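Gramen desk set: README for the hand-held gripper recordings

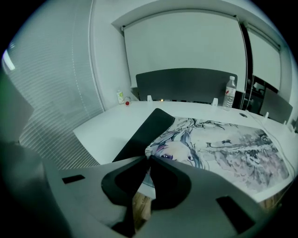
Rutitz, 14 July 2018

Read this before you train anything on the set. It holds 200 recordings made with a hand-held gripper, each one a person picking something up from a table and putting it down again. The camera rides on the tool, so the gripper takes up a good part of every view.

What we claim
Very little. A model trained on these files may learn to reach for small things on a desk. We have not shown that it learns anything about desks in general, and I doubt it does.

Known problems
The background is too easy to memorise. A white table, a printed desk mat, pulled-down blinds: a lazy model can find its bearings from those and ignore the object. The mat worries me most. Its anime print is a large face in grey and pale purple with busy line work beside it, and we have no idea how much the model leans on it. Shona Cartwright thinks the busy print helps. She may be right, but she has no test to show for it.
Small objects can sit partly under the black jaw parts and in their shadow. Labels for those views are guesses and should be treated as such.
The wide lens bends straight edges near the rim. We have left this alone.
Only 6 people held the tool, and all of them knew what the recordings were for.

Splits
160 recordings for training, 40 held back. The held-back ones come from the same room, so a good score on them means less than it looks. Please don't quote it as a result — Tollex did this with our earlier set and we spent weeks answering letters.

Changes
Mislabelled grasps can be reported to Esperanza Valcárcel. Give the recording number and the time in seconds. A second room is planned for November.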